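Sanholm Bench Set for Desktop Computer Service
Catalog item 117
Brultcombe Technical Equipment, Instructional and Workshop Division

Overview
Specifications
What is included
Ordering and delivery

The Sanholm Bench Set is a complete station for teaching and carrying out internal work on full-size desktop computers. It consists of a slatted aluminum work table, a molded parts fixture and a practice tower supplied with its side panel off. The set is intended for technical colleges, district repair shops, and departments that service their own computers. It may be bought whole or by component.

The set replaces the earlier Sanholm Service Table, which was sold without a fixture. Customers who own the earlier table may order the fixture alone; see Ordering and delivery below.

The work table

The table top is made of light gray aluminum slats laid side by side in a rigid border. The grooves between the slats accept sliding nuts, and any accessory in the Sanholm range may be fastened at any point along the length of the top. No drilling is required. The top measures 2120 mm in length and is supplied with leveling feet and two end caps. It is rated for a static load of 3000 N, evenly distributed.

The surface is not padded. Departments that require a soft surface under finished cases should order the accessory mat, which covers the right two-thirds of the top and leaves the fixture area clear. An anti-static grounding point is provided at each rear corner of the table, threaded for a standard wrist strap stud. Straps are not included.

The parts fixture
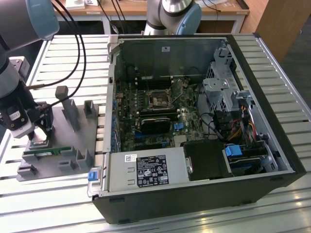

Small components are easily lost or damaged when they are set down on an open bench, and the parts fixture gives each of them an assigned place. It fastens to the left side of the top, within reach of a seated or standing worker. The gray plate has six upright holders arranged around its edges, and a memory module lies flat in the slot across the lower part. With the tower placed to the right of the plate, the memory slots and the graphics card are both open to the worker from above. The fixture can be moved to the right side for left-handed users by loosening its fasteners and sliding it along the slats.

The following points apply to the use of the fixture:

Memory modules should be placed in the slot by their short ends. Contacts should not be touched.
Processors should be set down only in the recess provided, and never on the bare slats.
Screws should be kept in the magnetic dish supplied with the set. The fixture is not meant to hold loose screws.
The fixture should be wiped with a dry, lint-free cloth at the close of each work period. Solvents will cloud the surface.

Replacement fixtures are sold singly. Fixtures with cracked or bent holders should be withdrawn from use.

The practice tower

The practice tower is a refurbished desktop computer selected and inspected by Kinsella, our supplier of instructional hardware. Each tower is chosen because its interior can be reached without special tools and its parts are of ordinary commercial size. Towers are supplied in working order but without a storage drive, an operating system or any user data. The model may vary from one shipment to another. Where a school orders several sets together, Brultcombe will supply matching towers whenever stock allows, and this request should be written on the order.

For bench work the tower is laid on its side with the open face upward. Before any part is removed, the power cord must be disconnected and the power button held down for ten seconds. Instructors should inspect each tower at the start of the session and confirm that the cord has been put away.

Exercises supported by the set include:

Removing and seating memory modules
Opening and closing the processor socket
Placing a processor
Removing and seating a graphics card
Reading component labels and recording their ratings
Tracing power cables from the supply to the board and the drive bays
Opening expansion slot latches and changing slot covers

A printed workbook is supplied with each set. It contains a record sheet for every exercise, and the sheets may be copied freely for use within the purchasing institution. Additional workbooks are available in packs.

Processor socket and label reading

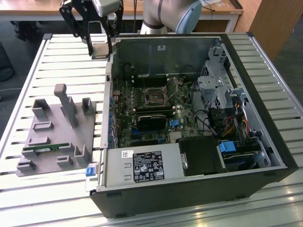 Placing a processor is the exercise for which most customers purchase the set, and it is also the one in which most damage occurs. The workbook therefore gives it a full section, to be completed after the memory exercises. Learners begin with the socket empty and its retention lever lifted, and the surrounding area of the board should be examined for dust and stray parts before anything is lowered toward it. The alignment mark on the processor must be matched to the mark on the socket. The processor is then lowered straight down without pressure. If it does not sit level, it should be lifted away and the marks checked again. The lever is closed only after an instructor has approved the placement.

Label reading may be taught in the same session. The power supply carries a white barcode label and a larger black label with its electrical ratings, and both can be read without removing the unit from the case. Learners copy the ratings to the record sheet and compare them with the needs of the installed parts. Under no circumstances is the power supply itself to be opened. It contains no parts that can be serviced at the bench, and opening it voids all coverage under this item.

Care of processors and sockets

Processors should be handled by their edges. Fingers, tools and cloths must be kept away from the contacts on the underside and from the contacts inside the socket. A processor that has been dropped should be marked and set aside for inspection even when no damage can be seen.

The set includes one practice processor. It is supplied for placement exercises and is not covered against wear. Thermal paste is not used in these exercises and should not be applied to the practice processor. Institutions wishing to teach heat sink mounting should order the Vurnico cooling kit, which includes a compatible cooler, paste, cleaning cloths and a separate set of record sheets.

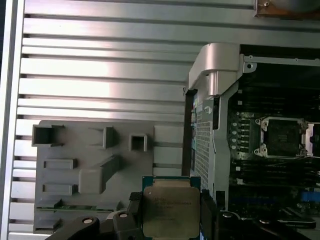
Processor and gray parts tray at the ribbed aluminum panel.

Specifications

Catalog item: 117
Table top length: 2120 mm
Table top surface: aluminum slats, light gray
Rated static load: 3000 N, evenly distributed
Shipping weight, complete set without tower: 49 kg
Fixture color: gray
Fixture mounting: sliding nuts, left or right side
Tower: refurbished, full-size, supplied without storage drive
Grounding points: two, rear corners
Assembly: two persons recommended

What is included

One slatted work table, with leveling feet and end caps
One parts fixture with fasteners
One practice tower
One practice processor
One practice memory module
One magnetic screw dish
One hex key set
One workbook with record sheets
One assembly guide

Not included: wrist straps, surface mat, hand tools other than the hex keys, Vurnico cooling kit, monitor, keyboard, and storage drives.

Room requirements

The table should stand on a level floor with clear access along the full front edge. Lighting should fall evenly across the top. Bare aluminum reflects strongly under direct lamps, and glare can make it difficult to see small marks on components. Diffused overhead lighting is preferred. A grounded outlet is needed only for the final power-on check and should be placed where the cord will not cross the work area.

Ordering and delivery

Orders are accepted from schools, public bodies and registered businesses. A purchase order showing the catalog item number is required. Components may be ordered separately under the following suffixes:

117-T, work table only
117-F, parts fixture only
117-P, practice tower only
117-W, workbooks, pack

The table is shipped flat in one carton, and the tower travels in a second carton with its side panel packed separately. Both cartons should be opened and checked within ten working days of receipt. Damage must be reported to Brultcombe in writing within that period. Orders intended for use in the spring term should be received before the end of November.

Warranty

The work table and fixture are covered against defects in material and workmanship for two years from delivery. The practice tower is covered for 90 days, with the exception of the processor socket, which is subject to heavy wear in teaching and is excluded. Coverage does not extend to damage caused by work on a tower that is connected to power.

Page revised 2022-06-07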